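Slip Resistance of Polished Stone Floors in Shared Student Housing

Project report, second-year Building Materials
Suryani Tjoa and Marius Dinu
Supervisor: Torunn Strömberg
July 31, 2018

4 shares | 16 comments

1. Background

Polished stone is a common floor finish in entrance halls and ground-floor rooms. It is easy to clean and lasts well, but its grip falls sharply when water lies on it. The residents' handbook at Hondale advises tenants to wear shoes indoors during rainy periods and gives no further detail. Our aim was to find out how much grip is lost and whether the choice of cleaning product makes a difference.

2. Method

We used a pendulum tester on loan from the materials laboratory. A rubber slider on a swinging arm brushes the floor, and the height of the follow-through gives the pendulum test value (PTV). A low value means a slippery surface. We took a PTV of 36 as the lower limit for low slip risk, which is the figure used in our course notes. 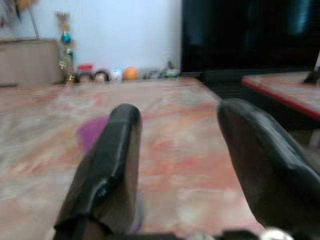

The tester was levelled before each set of swings and the slider was conditioned on abrasive paper. We made eight swings at each test point, discarded the first three and took the median of the rest. Each point was tested dry, then wetted with tap water from a spray bottle and tested again. There were 10 test points, split between the Hondale hall and the ground floor at Myklebust.

Two cleaning routines were compared. Routine A was plain warm water and a flat mop. Routine B used a neutral soap at the dose printed on the bottle, with no rinse. Oda Ekström carried out all the mopping so that pressure and technique stayed as even as possible.

3. Results

All points were above the limit when dry, under both routines. When wet, every point fell below it. Routine B gave lower wet values than routine A at most points, and the difference was largest near the doors, where the soap had been applied most often.

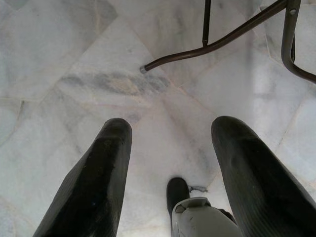

The values at Myklebust were more scattered than those at Hondale. We repeated four of the Myklebust points in the afternoon and the spread remained – so operator error is unlikely to be the whole cause. Uneven wear is a possible explanation, but we had no means of measuring surface roughness.

4. Discussion

The soap result agrees with the view that unrinsed residue builds up in a thin film. A rinse with clean water should be added to routine B and tested in the same way. Entrance matting would reduce the amount of water carried in, although its effect was outside the scope of this project.

The main weakness is the small number of test points. We also used one slider type only, and a softer rubber would represent bare feet better.

8 likes | Share this report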